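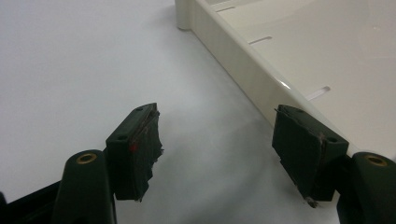
How to run a small wrestling show in a village hall

I have been putting on wrestling shows in halls, drill sheds and one very draughty cattle market for a good many years now, and people write to me every summer asking how it's done. Usually they've been to a show, had a grand time, and gone home thinking their own town could do with one. It could! So I've written down how we do it at Stendwood, where we run under the name Lullard Wrestling, and you can take from it whatever suits you.

I'm going to assume you already know some trained wrestlers, or know somebody who runs a school. If you don't, stop here and go and meet some. Please don't put untrained lads in a ring, however keen they are.

1. Find the hall before anything else

Take a tape measure. A sixteen-foot ring needs a good deal more than sixteen feet, as you want a clear walkway all the way round it and nobody's knees against the apron. Check the height as well. Our ring stands just over three feet off the floor, and a tall man on the top rope goes up a surprisingly long way, so look for hanging lights, heaters and those basketball hoops that fold down from the ceiling.

Ask what the hall is licensed for. Stendwood is passed for 331 people, but once the ring is in and the aisles are kept open we can seat 298, and that's the number we sell. Get the layout agreed in writing with the hall, with the fire exits marked on it, and keep a copy with you on the night.

Go and look at the loading door too. We once carried an entire ring up a flight of steps and through a kitchen, and I would not wish it on anyone.

2. Sort out the ring

You can buy, borrow or hire. For a first show, hire. Ours comes from Buschmann, who bring it on a lorry with two people who know how it goes together, and I think that is money well spent. Tell them about the floor (sprung wooden floors want boards under the posts) and what time you can get in.

If you are hiring from somebody new, ask when the ropes and turnbuckles were last checked, and ask whether the canvas will be clean. A nasty canvas gives people skin infections.

3. Add up the money

Write every cost down on one sheet: hall, ring, wrestlers, referee, first aid, insurance, posters, tickets, music licence, petrol. Our first show came to a little under 3000 pounds and we took 2000, so you can imagine the drive home. What we'd done was guess at the wrestlers' travel, and we guessed very badly. Now I ask each of them where they're coming from and whether they can share a car, and I put the real figure in before I settle the ticket price.

Insurance deserves an evening of its own. You want public liability cover that names wrestling in so many words. A general policy for a dance or a jumble sale may well not cover you, so read it through and ring them up if you're unsure.

4. Book the card

Six matches is plenty. With an interval and the entrances that gives you two and a half hours, and families with small children will be flagging by then. I like to open with something quick and cheerful, put the silliest match straight after the interval while people are still finding their seats with their crisps, and leave the main event plenty of room.

Hauke Rieger, who taught me most of what I know about putting a card together, used to write each match on a separate slip of paper and shuffle them about on the kitchen table until the order felt right. I still do it that way. You soon spot when you've got two tag matches in a row, or three bad guys winning before the break.

Always have a spare wrestler or two in mind. Somebody's car will break down.

5. Arrange the first aid properly

Have a qualified medic at ringside who has worked at contact sport before, and introduce them to every wrestler when they arrive. Agree a signal with the referee for a real injury. We use crossed arms above the head, and when it goes up the music stops, the bell rings and the match is over, whoever was meant to win.

Talk this through at the wrestlers' meeting, every single time, even with people who have heard it over and over. A twisted knee can look very like good acting from the back of the hall, and the referee is the one person close enough to ask.

You'll need a clear route from the ring to the ambulance door. Walk it yourself before the audience comes in, and move the pushchairs if they have gathered there.

6. Tell people it's happening

Posters still work for us, particularly in chip shops and barbers. Start six weeks ahead. If you're planning for August, remember half the town is away, and go a bit earlier so people can plan round it. We sell online through Cleka and keep a small batch of paper tickets for the newsagent, as plenty of grandparents like to pay in cash.

Put on the poster what time the doors open, what time it finishes, and whether it's suitable for children. Those are the three things I get asked all day otherwise.

7. On the day

We get in at ten in the morning. The ring is up by one, and the wrestlers can walk about on it and try the ropes from two. Chairs go out after that, tied together in rows. Sound check at four, meeting at five, doors at half past six.

Elfriede Lenz does our door, and her advice is to have far more change than you think you need and a printed list of names in large type.

Feed everybody. A tray of sandwiches and a big urn of tea backstage costs very little, and people remember it when you ring to ask them back.

8. Afterwards

Pay the wrestlers before they get changed, in envelopes with their names on. Check in with anyone who took a knock, then again by phone the next morning, and write any injury in the accident book while it's fresh. Sweep the hall, count the chairs back in, and ask about the next date before you hand over the keys.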